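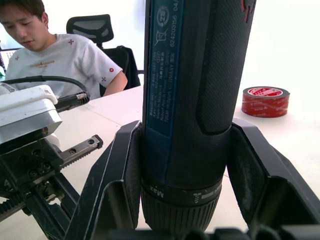 18/07/2024

I said in April that I'd give the robot club one term before writing anything rude about it. The term is over, so I think I'm allowed.

Some background for anyone who hasn't been following. My department runs an evening club for second and third years, and I was asked to sit in as the grumpy outsider. I spent a long time fitting switchgear before I went anywhere near teaching, and the thinking was that I'd know whether what the students were building was any use to a person who does the job. The club had picked a brief from the Gebru Challenge, a student competition with a rulebook that runs to 58 pages. The task is called "assisted fastening". Two arms, one table, one enclosure, a handful of tools. Pick up a tool, bring it to the enclosure, do the thing, put the tool down again. You get 100 points for a clean run and you lose them at a frightening rate for everything else.

My first reaction was that I could do it in the time it takes the software to start up. My second reaction, some weeks later, was the same.

I'll be fair though. I had not understood how much of this is about holding things. I pick up a drill and I've never once thought about it. A pair of angular plastic fingers has no palm and no wrist worth the name, and a full-sized Bosch drill is a big lump to ask it to hold by the body. The students had long arguments about where to grip, how hard, and which way up, and most of those arguments were better than the ones I hear in staff meetings. They wrote down every grip they tried in a shared sheet. By the end there were 81 rows in it. I went through the lot one wet lunchtime, and I'd say a dozen told you something you could use. The rest said "slipped" or "ok".

That sheet is my main complaint, so I'll get it over with. "Ok" is not a result. Ok how? Ok once, with the arm standing still? Ok while it's swinging across the table? I made myself unpopular by asking this every week. There's a habit among students (and I had it too) of stopping the moment a thing works and calling it finished. In my old trade you'd be sent back up the ladder to do it again with somebody watching.

The second complaint is the control software, which is called Moltimon and which everyone in the club talks about as if it were the weather. Moltimon's being slow today. Moltimon didn't like that. It learns from recorded runs, where a student does the task by hand through the arms and the software is meant to pick up the pattern. The club recorded 916 of these over the term. I kept asking what a bad recording does to it. Does it learn the fumble along with the fix? I had three different answers from three different people, all given with total confidence, and I've come away believing the true answer is that it depends and they don't know on what.

I should say which bits I liked.

I liked the table. It was a proper working table with a drink-and-a-chat feel to the evenings, and students stayed late at it without being told to. I liked that they did the enclosure job with two arms, because that's how you'd do it yourself, one hand to steady and one to drive. And I liked that they went for an electric screwdriver on the small box and didn't try to do everything with the drill. Using the right tool sounds obvious. I have seen grown men put a drill on a plastic lid and crack it straight across.

The pressing down is where it gets hard. A person feels the bit seat in the screw head. You get a little click up through your hand, or a sort of settling, and you know you can lean on it. Take that away and you're left with where the arm thinks it is, and how much it thinks it's pushing, and a box that would quite like to slide off across a smooth table.

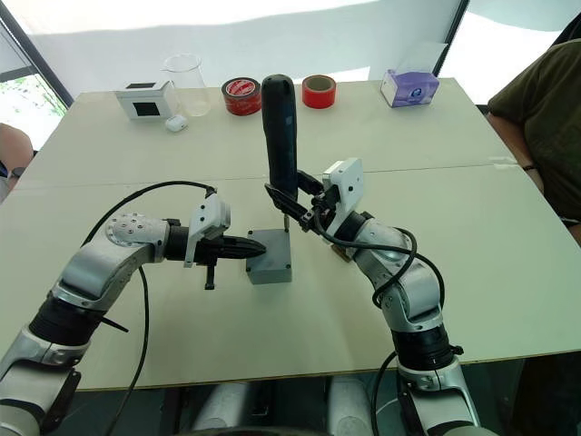 The small grey box, with the screwdriver on the lid and the other arm in close beside it.

I watched a lot of attempts at this over the term. Some looked very good. Some looked very good and then you checked the screw and it hadn't turned. One evening I asked for ten in a row with no fiddling between them, and there was a silence, and then someone said the battery needed charging.

Now the competition itself. Gebru asks for a video and a written report. I have strong feelings about the video. You may send in your best take. Any team with patience and a decent evening can get one good take, and the judges learn next to nothing from it about what happens the other times. If it were up to me I'd want the first five runs after switching on, good or bad, with a clock in view. The report is better. It has a section on failures and the students did honest work there, after some nagging. It was the best writing they've done for anything, including the coursework they get marked on.

There's also the question of what it's all for. The club's sponsor is a small firm called Allunine, and their people talked at the opening evening about a future in which panels get wired up overnight with the lights off. Fine. I'd like to see one of those panels. I'd like to see who gets called when a gland's cross-threaded at two in the morning. Most of what I did for a living was finding out that the drawing was wrong, and a drawing that's wrong was nowhere in the rulebook.

Would I have it back next year? Yes, grudgingly. The students who came every week are better at this than they were in the spring, and I mean better at the dull parts: checking, labelling, tidying the cables so they don't snag. Two of them now ask "how many times?" before I do. I'd change the sheet, I'd ban the word ok, and I'd make them do the job by hand with an ordinary screwdriver before they're allowed near an arm.

They want to try the Bomau task next, which involves cable. Floppy cable, through a hole, from behind. I've told them what I think of their chances and they've put me down for the same evening slot.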